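Communiqué de presse - septembre

Gestow ouvre à Bikodville un bureau de recrutement réservé aux comptables qui aiment leur métier et un peu moins leur open space

Le cabinet de recrutement Gestow s'installe à Bikodville avec une spécialité assumée : placer des experts-comptables et des auditeurs dans des structures de moins de 60 salariés. Son fichier compte déjà 514 candidats, dont presque 325 ont coché la case « plus jamais de clôture un dimanche ».

« Un bilan peut attendre lundi. Nous avons vérifié, il ne s'abîme pas », précise Halldóra Kirkegaard, directrice générale.

Les cabinets intéressés peuvent joindre Stavros Zupan au bureau de Bikodville, tous les jours sauf le vendredi après-midi - par souci de cohérence.
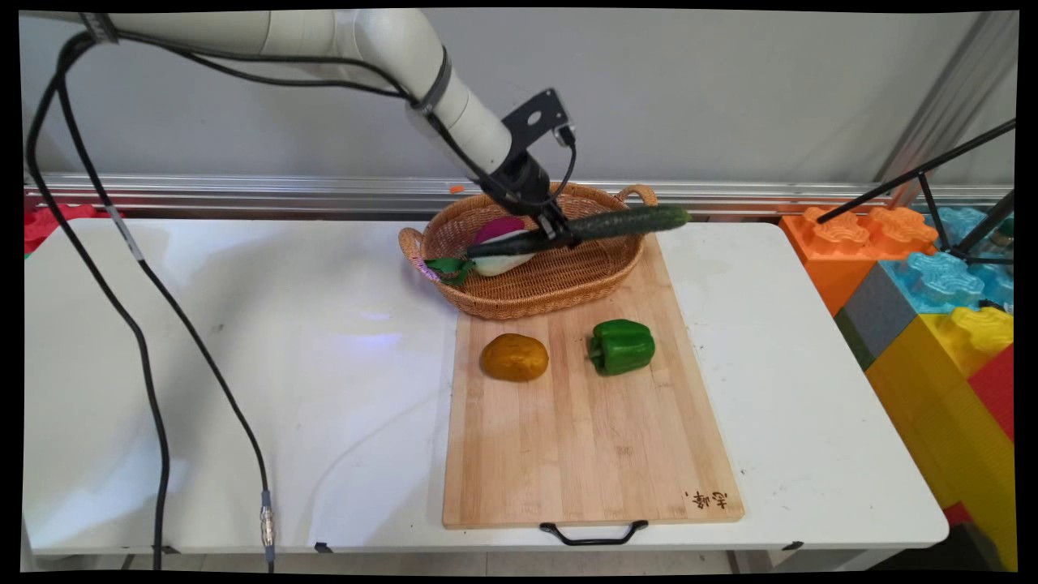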